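Goods, Markets and Households – lecture notes, week 8
Repair, spares and second-hand

Put up before the session this time, so gaps where I talk. Slides are the same as last year minus the tyre stuff. Reading for the seminar is the Batista chapter, first half only.

1. Where we left off

Last week: why households buy new. Income, fashion, credit, storage. This week the other side – what happens to a thing between first purchase and the tip. Economists tend to skip this bit. National accounts catch the sale of a new washing machine and the paid repair of it, miss the neighbour who fixes it for a cake.

Three routes out of first ownership, keep these apart in your essays:
resale (same thing, new owner)
repair (same thing, same owner, mostly)
breaking for parts (thing stops existing, bits go on)

People muddle the last two all the time. A car breaker's yard is not a repair shop. It supplies repair shops.

2. The basic sum

Household compares cost of repair with cost of replacing, allowing for how long each will last. Simple version on the board:

repair if R / (years gained) is less than N / (years from new)

R is everything: part, labour, getting it there, being without it. Students always forget being without it. For a kettle it's nothing much. For a fridge in August it is the whole sum.

Worked example. Cooker, new one costs 681, expected to last 16 years. So a bit over 42 a year. Repair quote comes in, gains you 2 years. Worth paying anything under 85 or so on this sum. Above that, replace.

What the sum leaves out:
– you may not have 681. Then the cheap-per-year option isn't open to you and you pay for repair after repair. Poor households can end up paying more per year of cooking. Comes up in the exam in one form or another.
– years gained is a guess. The repairer has a better guess than you and also has something to sell.
– new one might be cheaper to run. Matters for fridges, hardly at all for tables.

3. Labour is the problem

Goods made in factories get cheaper to make over time. An hour of someone's time in a back room does not get cheaper, and if wages generally rise it gets dearer. So R climbs compared with N even when nobody behaves badly. This is the standard cost disease arguement from week 3, look it up again, same one as haircuts and string quartets.

Consequences:
Repair holds on where the thing is dear (cars, pianos, boilers)
Repair dies where thing is cheap and labour is dear (toasters, umbrellas)
Repair moves in-house where the skill is low

Third one is the one we spend time on. If the job can be done by the owner with no training, the wage drops out of R and the sum looks quite different. Bike inner tubes. Fuses. Sewing on a button. Hoover bags, if that counts. Computer memory is another, you open the case and the part goes in a slot.
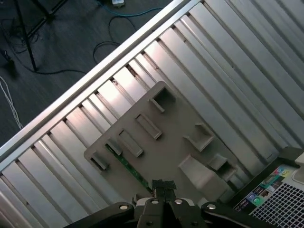
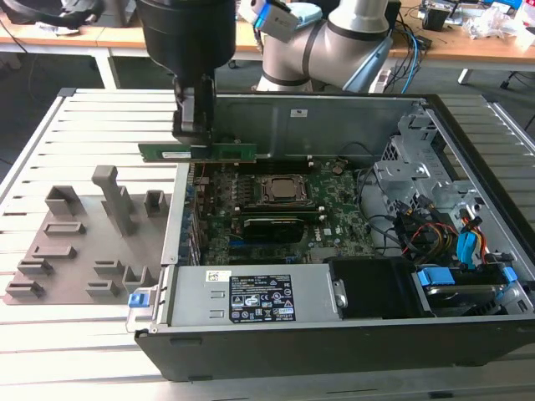

Gorazd Stojanović objects to the whole of section 3. His point, from the comments on last year's handout: owner's time isn't free, it's only unpaid, and by leaving it out of R we make home repair look like a bargain for anyone at all. A person on shifts with two small children has a very high price on a free evening. He would put the hours back in at whatever the person could earn.

I half agree. Counter-argument for the seminar: plenty of people like doing it, in which case the hours are a benefit and go in with the opposite sign. Somebody tinkering with a bike on a Sunday isn't losing a day's wages. Need a view on this by the seminar, either will do, but have one.

4. Standard parts

Home repair needs parts that fit. Parts fit when makers agree on a size, or when one maker is so big that the rest copy. Screw threads, light bulb fittings, batteries, tap washers. Dull, hugely important.

Who gains from a standard?
Owners – more sellers of the part, lower price
Small makers – can sell into everyone's machine
Large makers – mixed. Lose the spares income, gain because people trust the main product more

Who loses: whoever was making money from the odd size. Vacuum cleaner bags used to be the textbook case.

Case for discussion: Hornetari, lock maker. Sold door locks cheap and replacement cylinders dear, own size, no one else's would go in. Did well for a while. Then landlords worked out the cost over a tenancy and switched in bulk. Question – was the cheap lock a bargain for a tenant who stayed a year? For a landlord who kept the building 30? Different answers, same lock.

Link this to tie-in pricing, week 5 (razors, ink).

5. Second-hand and trust

Seller knows the thing, buyer doesn't. Buyer offers an average price, owners of good ones won't sell at that, average drops. You have all seen the used car version. Ways round it:

– guarantee from the dealer
– reputation, works in a small town, less so with strangers
– letting the buyer try it
– selling broken things AS broken. No secret left to keep. Spares or repair listings do very well on this

Ballby market is the one to visit if you want to see reputation at work, Saturday stalls, same faces each week. Prices for used tools there are higher than at the Truvport car boot for what look to be the same tools. Some of that is rent on the pitch. Some is that you can go back next Saturday and complain. Last year's essays split the two badly – try holding the type of tool fixed and comparing only that.

6. Policy, very quickly

Ran out of time on this last year, will again.

Lower sales tax on repairs: cuts R directly. Weak effect where R was miles above N anyway.
Making firms keep spares for a set number of years: helps boilers, no help for toasters.
Longer legal guarantees: pushes makers to build better, also pushes price up. Who pays? Back to the household that hadn't got 681.
Public lending of tools: cheap, small, popular. Evidence thin.

For each one write down which letter in the sum it changes. If you can't find the letter it probaly changes nothing.

For the seminar

Batista, first half, skip the appendix.
One thing in your own home that was repaired and one that was replaced. Do the sum for both, with and without your own hours.
Short note on the Hornetari case, half a page, handwritten is fine.

Room is the same as last week. Week 9 is housing, bring a calculator.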